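Speaker notes: Bruising in the last mile of the fruit chain
Kipchumba Shirima, Wirklow packing session, September 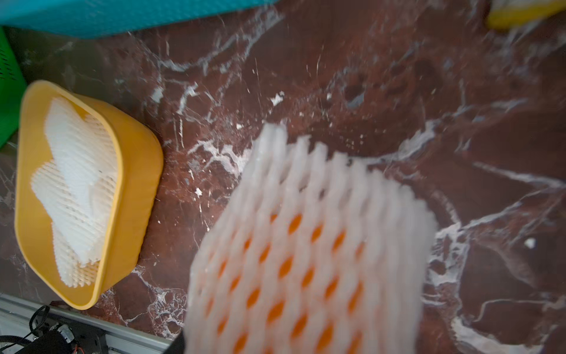

Slide 1. White foam mesh sleeve, the type used to protect fruit.

Slide 2. Scope. Pears only. Damage between the regional depot and the store shelf. Orchard losses are in the Lehtinen handout and I will skip them.

Slide 3. Define bruise before showing any numbers. We count a mark if the flesh is discolored below the skin after 22 hours at room temperature. Surface scuffs go in a separate column. Older reports mix the two, so don't compare across.

Slide 4. Sample. 971 pears, two depots, one truck type. 139 bruised on arrival. Pause here, people write this down.

Slide 5. Position in the stack. Bottom layer is worst, as expected. The top layer comes second - fruit there has nothing above it and bounces. Show the Gindia route as the clear case: seven miles of broken pavement before the highway.

Slide 6. Vibration. Keep it short. Low-frequency shaking does more harm than single drops at the heights we logged. Logger was bolted to the pallet, not the crate, so crate movement is understated. Say so before someone asks.

Slide 7. Depot handling. Arkis changed the pallet wrap halfway through. Results before and after are plotted separately. Do not average them.

Slide 8. Open items. Ripeness at loading was judged by hand. Next run uses a firmness gauge. Questions, then the tray samples at the back table.

Comments (3)

packline_dan: Was the top layer strapped? Ours is, and we see far less bounce.

K. Shirima: No straps on either route. Worth testing.

orla m: Slide 5 chart has no units on the left axis.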